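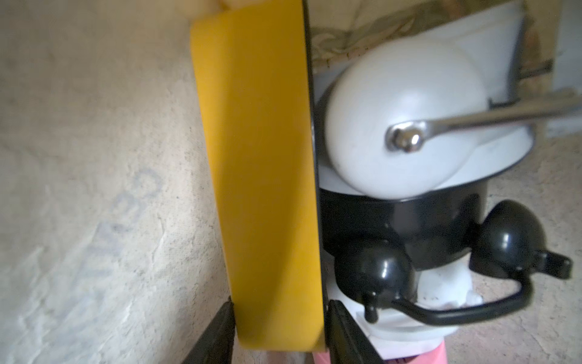
Section 4. Setting up alerts for conflict and foreign policy coverage

Vurnell collects news reports, government statements and opinion pieces on armed conflicts and sorts them by country. Alerts are off until you create one.

Before you start: you need an editor or administrator account. Reader accounts can receive alerts but can't create them.

1. Sign in and open Alerts from the left menu.

2. Select New Alert and type a name. Names can't be changed later.

3. Under Region, choose at least one country. For a war with more than two parties, add each government separately. Allied states are not included automatically.

4. Under Source Type, check the boxes you want. Official Statements covers ministries, legislatures and heads of government. Commentary covers columns, essays and interviews.

Note: Commentary is unchecked by default. If you leave it that way, an op-ed by a serving official will not reach you.

5. Set Look Back to the number of days of older items you want in the first message. The limit is 90.

6. Choose Immediate or Daily Digest. The digest goes out at 7 a.m. in the time zone on your profile.

7. Select Save, then Send Test.

Caution: Deleting an alert also deletes its saved items. Export them first.

Casualty and aid figures

Figures are shown as the source published them. Vurnell does not merge competing counts. When two sources disagree, both appear with a gray marker, and selecting the marker opens the original texts.

If the test message does not arrive, check your spam folder. If you see error 527, the mail address on your profile has not been confirmed. Open Profile, select Confirm Address and repeat step 7.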